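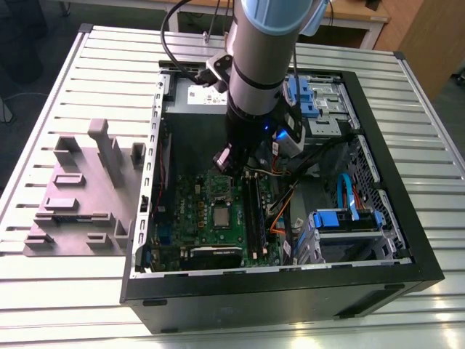 Keeping an old desktop going

January 18, 2022

I bought my desktop secondhand from a shop in Tusbridge when I moved to Brommont, and I still use it every day. It does email, taxes, photos and the occasional old strategy game. I have priced new ones a few times and closed the tab each time.

Most of what I've spent on it is small. In October I put in a used solid state drive, which cut the startup time to 19 seconds. Before that it could take up to 4 minutes, and I had gotten into the habit of switching it on and going to make coffee. I also added memory from a machine my office was throwing out. The power supply was the only part I bought new.

Dust is the main chore. I open the side panel twice a year and take the tower out to the porch with a soft paintbrush. I used to do it with canned air, but a can lasts me one cleaning and the brush is free.

The fan noise took longer to sort out. I blamed the case fan and replaced it, and the rattle stayed. It was a loose screw on the drive cage.

Windows updates are the part I can't do much about. If this one stops getting them I'll try Linux, which I ran for three months when I lived in Girnton and mostly liked, apart from the printer. The printer is still the same one.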